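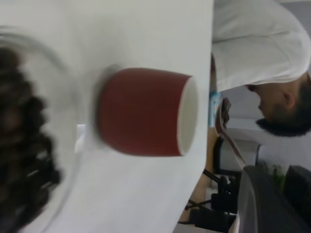 Red cup and glass bowl on the white table, November.

Table layout, afternoon session

Bowl at one end, cup near the middle, white interior. Bowl contents as supplied by Tamihana, dark brown, weighed in at 80 g on the Akar scale. Mereana wants the bowl kept at its end so the middle stays clear for the cup.

Cup position taken from the near edge of the tabletop with the steel rule. Aidan's mark from last time was 2 mm out, so I have used mine. Stand bolts checked with the 5 mm key, no play in the legs. Floor at Dastside still slopes a little - shim left in.

Surface

Wiped down with the Zendeo cleaner, one cloth, long strokes. It leaves faint streaks on white at a low angle. I don't think they matter for placing, but they do show up in pictures. There is a tiny dark speck by the base of the mug, possibly a crumb.

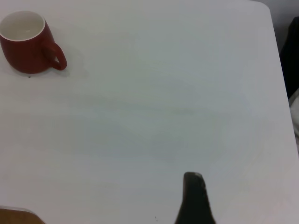 To do

Try plain water and a dry cloth, compare streaks.
Repeat the cup placement over 17 times before changing anything else.
Ask Aidan Ó Dubhghaill where the second rule went.
Mereana Mahuika to confirm the bowl weight.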